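How do I keep stamped images crisp on fabric panels for cards?
Aparecida Lins

I've been adding little fabric panels to my card fronts (so much fun!) but my stamped lines always come out fuzzy. Any ideas, friends?

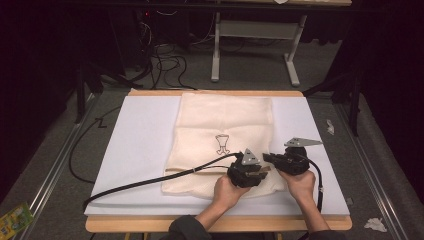 2 replies

Paweena Phuthong
Oh, I've been there! Iron the cloth well, use fabric ink, and press straight down for about 7 seconds without rocking the stamp. I always try a scrap first, and then usually another scrap after that.

Jirayu Intarasuk
Less ink. Works for me.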